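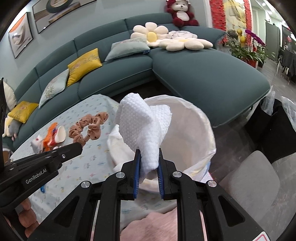
Okay friends, it's 24th December and I'm finally going to tell you about letting my hair go gray, as I've been promising since June. Get a drink, this will be a few posts (sorry, you know me).

I'm 46 and I'd been coloring it every few weeks for longer than I care to admit. Boxes under the sink, old towels with brown spots, the whole business. Then one month I added it up and I was paying $126 a visit for the salon version, and I just sat there in the car and thought, what for?

My dear friend Ga-eun Yeom had done it before me and she gave me the best advice — pick a quiet season, tell people once, and then stop bringing it up. I managed the first 2 of those, as you can see from this thread.

The middle part is the hard part. There's a stripe, and it grows, and every bathroom mirror has opinions about it. I wore my hair up nearly every day for months. Scrunchies got me through, and I mean that with my whole heart!

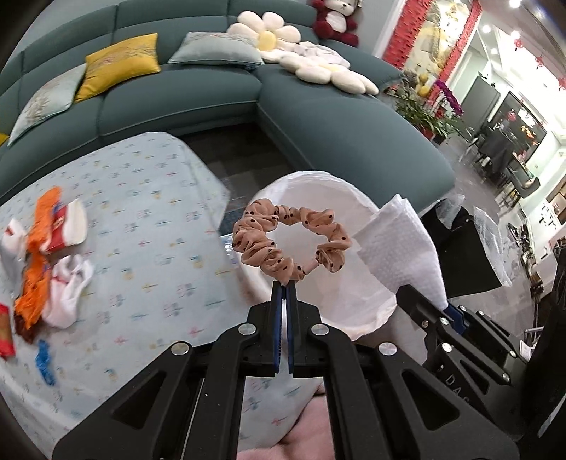

Pale pink with little dark brown polka dots. Very much my kind of scrunchie.

Kamil Havlíček, who has cut my hair forever, took 3 inches off last week and the last of the old color is nearly gone. He was very sweet about it. I cried a little, he pretended to look for a comb.

The texture is different too, a bit wirier at the temples, so I'm using more conditioner and washing less. If you've found a good one for gray hair please tell me, I read every reply — even if it takes me until after the holidays.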